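How to set reward tiers for your first crowdfunding campaign
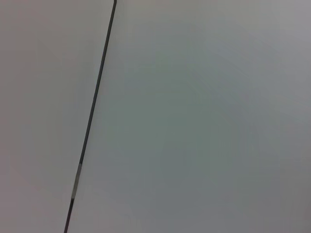 How many reward tiers should a first campaign have?

Three is plenty for most people, with perhaps a fourth added halfway through if your backers keep asking for something you haven't thought of.

I know it's tempting to offer more. When Helge Björklund and I were planning the campaign for Tendness, our little range of wool seat pads, we wrote down every reward we could dream up and ended up with a list that ran over the page (there was a tea towel in there, and a phone call with Helge, bless him). We were terribly fond of it. Then we tried reading it aloud to my sister and she lost track before we got to the tea towel, so out came the pencil.

Step 1. Start with the thing itself

Your middle tier should be the product you're raising money to make, one of it, posted to the backer. Work out what it costs you to make, pack and send, then add the platform's fee and the card fee. We forgot the padded envelopes the first time round. Please weigh a finished parcel on a proper scale before you settle on a price — postage bands are unforgiving, and ours went up a whole band over a leaflet.

Step 2. Add a small one underneath

Plenty of kind people want to help and don't need another seat pad. We set ours at £8, which bought a thank-you by email and your name on our supporters' page. Keep this tier free of anything you have to post.

Step 3. Add a generous one on top

Ours was £399 for a full set in colours of your choosing, and we limited it to what Helge could sew by hand in a month. Do put a limit on this one, even if you feel a bit silly doing it. You can always raise it later, and most platforms will let you, but lowering it once people have pledged is a different matter altogether.

Step 4. Write the delivery date last

Ask your supplier for their honest date, then add some weeks. Wieczorek, who spin our yarn, close for a good part of July, and we'd have promised everything for the wrong month if I hadn't rung them up about buttons.

Step 5. Test it on somebody patient

Save the page as a draft and send the preview link to a friend. Ask them to tell you, in their own words, what they'd get for £80. If they hesitate, rewrite that tier and send it to a different friend, as the first one will be remembering your explanation by now.

Once you're live, check that your platform allows edits to a tier that already has pledges. Many only let you change the description. If yours is the strict sort, close the old tier to new backers and open a corrected one beside it, with a short update to say what you've done.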